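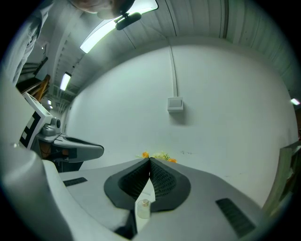
Hand-held gripper with a small capped glass bottle between and just below its fingers.

Can a machine do the chores yet? My answer, after a good deal of reading and one long afternoon on a shop floor, is that it can do pieces of them, and the pieces are still smaller than the people selling them would like you to think.

I run a small business that fills and packs glass bottles. We are the sort of place that ought to be first in line for help. The work is dull, it is hard on the hands, and we have trouble keeping people in the job past October, when the orders pick up. A salesman from a firm called Drada came to see us in the spring and told me that by next year I would not need a packing table. I told him I would believe it when a machine could pick up a bottle, see that the cap was crooked, and do something sensible about it.

Picking up the bottle is mostly solved. Soft fingers that bend around an object have made a real difference, and so has teaching by demonstration, where a person does the job with a gripper in hand and the software learns from the recordings. I have tried one of these hand-held grippers. It is slower than using your own fingers and you feel clumsy for the first hour, but it works, and it taught me more about our packing job than I had learned in years of watching other people do it.

A bottle wants to be held low if it is full and can be held almost anywhere if it is empty. A metal cap slides against glass in a way that a plastic one does not. If two bottles are touching, you nudge one aside before you reach for the other. Kevser Gezer has packed for us for 7 years and had never put any of this into words. She just did it. When I asked her to do it slowly, she got worse at it.

That kind of knowledge has to get into the machine somehow, and recording people seems to me the right way to go about it. My complaint is with what gets promised afterward. A demonstration video shows a robot placing a bottle in a tray, and it does it well. Then I ask how many tries that took and how much the tray was moved between tries, and the answers get vague. Erdal Toprak, who looks after our filling line, has a rule I have taken over from him: he wants to see the machine run through a lunch break with the door shut and the engineers outside.

By that rule, most of what I have seen fails. Our floor puts over 2,000 bottles through on a normal day. A person drops maybe one, sweeps it up, and carries on. A robot arm that gets 49 out of every 50 right sounds impressive until you work out what the other one means at that volume. It means somebody standing next to it with a broom, and I already pay somebody to stand there.

The home is harder again. My sister-in-law, Sevim Dönmez, asked me whether she should wait for a robot before hiring someone to help with her mother's house. I said no. Her mother's kitchen has jars with lids that stick, a drawer that opens only if you lift it, and a table that is never laid out the same way two days running. A factory can be rearranged to suit a machine. People do not want to live in a house that has been.

I don't hold with those who say it will never happen, either. Waraponn is how the salesman spelled the name of our shift lead in his quote — it is Waraporn Somboon — and she made the best point I have heard from either side. She said she does not need a robot that packs. She needs one that brings her the empties and takes away the full trays, because that is the part that hurts her back. Carrying a tray 30 feet along a flat floor is a job a machine can do today. It has been able to do it for a good while, and it was not in the quote at all.

So that is where our money is going. We have ordered one cart from Renach, which follows a set route and stops when someone steps in front of it. It has no fingers. The packing stays with people for now, and I have told them so. If a firm wants to come in and record how they work, I am open to it, provided the packers are paid for their time and see what comes of it.

As for Drada, they are welcome back on any Sunday, when the line is down. I will put out the trays and the bottles, with a few crooked caps mixed in, and Erdal will close the door.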